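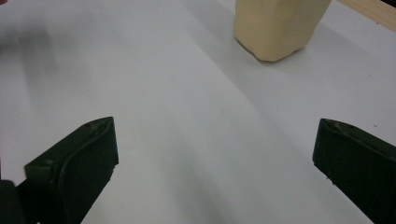
Empiezo por las mesas del taller Murkthorpe, revisión del 03/01/2019. Patas firmes, bien. Superficies claras, bien: sobre un blanco como el de la foto cualquier mancha canta enseguida - me encanta.

Extintor: cargado, pero detrás de un perchero (¡otra vez!). Moverlo. 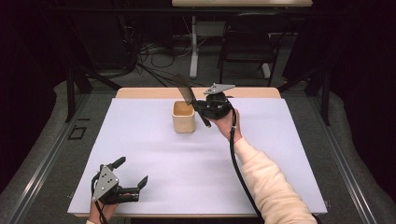 El perchero puede ir junto a la puerta, que abre sin roces. Botiquín: faltan 6 gasas.
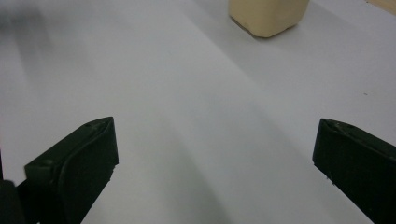 ¿Cada cuánto se repasa el botiquín? Una vez al mes, y otra más a fondo en junio.

Luz de emergencia: pendiente.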